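Teaching a robot to set the table, part whatever

December 8, 2021

So I promised myself I'd write more often, and then we got going on the demos and I didn't write a word. Sorry! Let me catch you up.

The short version is that we are collecting examples. Lots of them. The target for this task is 500 good episodes, and as of last night we have 138. I drive the robot's hands, the recorder runs, I do one little tabletop job from start to finish, I hit save. Then I move everything and do it again. That's my whole day, and I kind of love it.

We named the project Dunditz back in June, and the robot itself got named Lazaridis before I joined, so don't ask me. The recording software is called Raster and it's pretty good now that it has stopped dropping the left hand's data (I lost an entire afternoon to that one).

What I do between episodes

Moving the objects is the part I underestimated. My first batch was 100 episodes and I was so proud of it – then Kamarul Wijaya plotted where the plate had been every time and it was practically one dot. I'd been putting it back in the same comfortable spot without thinking. The model trained on that batch was great as long as the plate was in my spot, and hopeless anywhere else.

So now I have a sheet of layouts I generate in the morning, and I follow it even when it looks silly. Things go too close together, or way off toward the far edge, or right where a hand wants to be. I also try to start with the hands in different poses, fingers curled on one side and reaching on the other, that sort of thing.

The props are nothing fancy. A teal mug, a lavender plate, and my favorites, the orange and white striped pumpkins. Yes, it's December. The pumpkins stay!

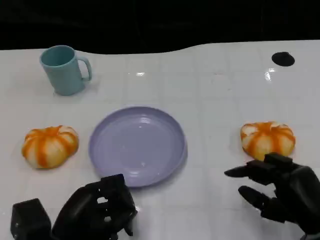

Keeping the bad ones

I used to delete every episode where I fumbled. Kamarul talked me out of it. If I bump something and then recover, that goes in a folder called Prurkix (his word, he won't explain it) and we'll try training with and without it. If I bump something and give up, it still gets deleted.

My other new rule is to stop for 5 minutes whenever I catch myself rushing. My tired episodes are jerky and you can see it in the plots, clear as anything.

Next up is getting to 500, and then the mug gets a shelf to go on. More when I have it.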